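Workshop notebook, July, 4:10 pm
Iltham line, packing trial

Cell two went over to the Pestasano arm this morning. Target for the shift was 559 trays. We were past it before lunch, then spent the afternoon finding out where the trays go when the next station is still Rizwan with a tape gun. They go on the floor, then on my chair.

So the bottleneck moved four meters to the left and is now a person. Rizwan took this well. He has asked for a second table and a raise, in that order.

Anoma Begum reworked the grip list after break. Old list had 12 grasps, mostly guesses by people who have never picked up a lid. She wants the packers to show the grasps themselves, and to be paid the skilled rate while they do it. Uddin in the office called this "a conversation for later." I have written it here so later has a page number.
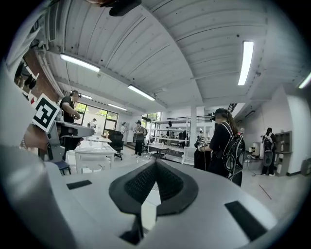
Other changes since the last entry: nobody lifts the full crates now, and backs are better for it. On the other hand, the packers used to talk across the bench all day and now they mostly watch a status light. Kanagaratnam says it's like babysitting a very strong toaster.

Grornasard quoted 3,000 for the longer conveyor. Cheaper fix — slow the arm down. Tried it at 3:30 and the pile stopped growing. Management will not enjoy the graph.

To do: second table for Rizwan. Ask Anoma for the new list in writing. Lid jam on the small trays, still open. Get my chair back.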